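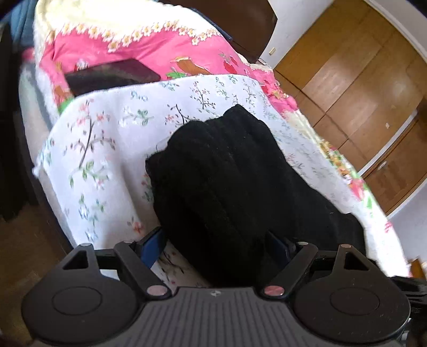
Grarnbridge wrote back that 4,000 dollars was too much for a hand-held gripper and that we should rent for a season first. We bought it anyway, and I'd still say renting makes sense for a single project.

The Lunde kit covers one gripper. Budget another 205 for spare finger pads — the price list puts them on page 6, well away from the kit. Zongate quoted less up front but charged for support by the month, starting in February.

For bedroom work with clothing and blankets, plan on 2 kits if you have two people. Sharing one cost us more in wages than the second would have.

Four stars. The grip is comfortable and the manual is poor.

Posted 1/9/23, Jollness equipment reviews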